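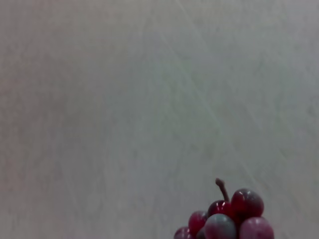 Late evening, February

The Kirard oil came in this afternoon's post, the bottle inside a box inside a bag inside another box. I have now paid 342 for a warming massage oil, which in Zilten would get me a weekend with a person who knows how to give a massage. I am writing this down so that I remember it the next time a sale email shows up after dinner.

The label says it "awakens the deeper senses." I have read that line four times and still don't know which ones are the deeper ones. Smell? Balance? The little card promises that the warmth "builds with touch," and I'll give them that much, because skin gets warm when you rub it. Cooking oil would do the same.

We tried it after supper. I laid out the old brown towel, the one we don't care about, and turned off the big light. The scent is called Penrose, and the website had it down as amber, fig and "a private garden at dusk." To me it smells like the inside of a new shoe with some orange peel in it. My other half said it was nice. Then said it was nice again, in the voice used for my mother's casseroles.

The massage itself was good. I want to be fair about that. Forty-five minutes with the phones in the kitchen and no one asking where the scissors are would be good with anything. My thumbs hurt now. We laughed a lot when the pump stuck and then let go all at once, and the laughing did more for the mood than whatever is in the bottle.

As for the warming part, I felt a slight tingle on my wrist, the kind you get from cheap toothpaste. Nothing on the shoulders at all. I checked the ingredients with my reading glasses on — first one is grapeseed oil, then something long, then cinnamon. Cinnamon on places that aren't a wrist sounds like a bad idea to me, and the leaflet agrees in very small print on the back, under the recycling symbol. The front says "for every inch of you." Somebody should introduce the front to the back.

It also says not to use it with latex. That ought to be in big letters on the bottle. People are going to buy this for exactly one kind of evening and they won't unfold a leaflet first.

I looked at the reviews again just now. There are 560 of them and almost every one says it saved the spark. I don't believe there are that many sparks in need of saving in the whole of Sadidport and the coast put together. A lot of them use the word "luxurious" in the first line. One person gave it two stars and said it ruined a pillowcase, and that is the only one I'd trust with my house keys.

What bothers me is the idea behind it, that two people who have been together 19 years are missing a product. We were short on sleep and had a bad January — that was most of it. I knew that when I clicked. I suppose I wanted something to arrive in a box and do the asking for me, and it did get us onto the towel, so maybe I should shut up.

Still, I'm not reordering. They have already sent an email offering the matching bath salts.

The towel is in the wash at hot. If the shoe smell is still in it tomorrow I'm writing to them about a refund, and I'll try plain almond oil from the drugstore next time. Must remember to get the pump bottle, not the screw cap.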